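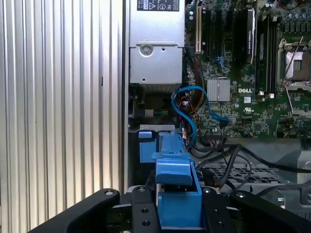

Second Life for a Desktop: my hardware project report
Ya-wen Liu

Introduction

For my project I chose to take an old office computer and see whether I could turn it into something useful for the homework club. The club has been promised new machines for ages and in the meantime everybody shares two laptops, one of which has a sticky space bar (my fault, orange squash, sorry). So when our supplier Terkero offered the school some retired desktops, I asked if I could have one for this instead of doing the essay option. I had never opened a computer before. I'd changed the batteries in a torch and that was about my level!

The aim was to find out what was inside, clean it, swap the hard drive for a solid state one, and write down everything clearly enough that the next person could do the same job without bothering a teacher. I also had to keep to a budget of up to 60 pounds, which sounded like loads until I started looking at prices.

What I had to work with

The computer is a Dell desktop, the sort you see under desks in every office and dentist's reception. The side comes away and then you're looking straight at the whole lot. I expected it to be a horrible tangle and to be fair there are a lot of cables, but once you start following each one it calms down. The power supply is a silver box with a label and a warning triangle on it. I took the triangle seriously and never opened that part. My teacher said that if I so much as pointed a screwdriver at it the project was over.

The motherboard is green and has DELL printed on it in white, with a finned silver heatsink close by. The memory stands upright in black slots, and I was pleased that I recognised it from the diagrams in my notes. What I hadn't seen in any diagram was the blue plastic. Dell seems to like giving you something blue where your hands are meant to go, and I thought that was a really kind bit of design. I wish our dishwasher did it.

Planning

I made a checklist in my notebook before touching anything. It went like this:

Shut down, unplug at the wall, hold the power button in for a few seconds.
Touch bare metal on the case.
Draw where every cable goes, with colours.
Unplug data cable, then power cable, from the drive.
Take out the drive in its caddy.
Dust.
Put in new drive, same cables, same order.
Check against drawing.
Close up and test.

The drawing took longer than anything else, nearly the whole of a lunchtime, and I used every felt tip I own. Red, yellow and black wires for power, blue for the data cable. I'm glad I did it properly. I ended up looking at it every few minutes.

The drive bay

I spent most of my time in this corner, so it gets its own section. The drive sits in a blue caddy and the cables meet it at the end. The data connector and the power connector are different widths and shaped so you can't swap them over, though I did stare at both for ages the first time, convinced there was a trick.
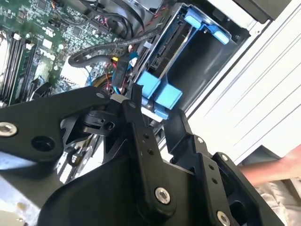 The drive area with the cables still attached. The blue lead is SATA data, and the yellow tab is on a power connector.

My first go at unplugging went badly. I was pulling on the cable itself, and it just would not budge, and I got cross and had to go and have a biscuit. When I came back I held the plug by its sides and it slid off without any fuss. If you only remember one thing from this report please let it be that: hold the plug, leave the wire alone.

The caddy was much more fun. You squeeze, it lets go, and out it comes. I did it several more times than the project needed.

Choosing the new drive

I compared two solid state drives, a Monodby and an Arkix. The Arkix was the bigger of the two but would have eaten nearly all my money, and the homework club mostly writes essays and looks things up. I went for the Monodby and spent some of what was left on a Mak adapter tray, which holds the smaller drive steady in a space made for a bigger one. I very nearly forgot about needing a tray at all. My cousin spotted it when I was showing off my shopping list.

Testing

I timed how long the computer took from pressing the power button to being able to type in a document. With the old drive this was 358 seconds, and I honestly thought the stopwatch was wrong so I did it again and got much the same. My target in the plan was to get under 300, which looks a bit silly now! With the new drive and a fresh installation it was ready in 60. I should say that this isn't a completely fair test, as the old drive was full of years of somebody's office programs. A better experiment would have been to copy the old system across exactly and time that.

It also sounds quieter to me, but I had no way of measuring it, so that's only my opinion.

Problems

The computer refused to start the first time after I put it all back. I had about ten awful minutes. Then I went down my drawing cable by cable and found I hadn't pushed the power connector fully on to the drive. It looked in, and it wasn't.

I also lost a screw, which later turned up in my pencil case. I've used an egg box for screws ever since.

What I would change

I'd start in August so I wasn't ordering parts in the same week as mocks. I'd label the cables themselves with bits of tape as well as drawing them. And I'd like to add more memory, but I ran out of both money and time, so whoever takes this on next year is welcome to have my notebook, felt tip smudges and all. The slots are easy to get at once the side is off, and the checklist above still works up to the part about the drive.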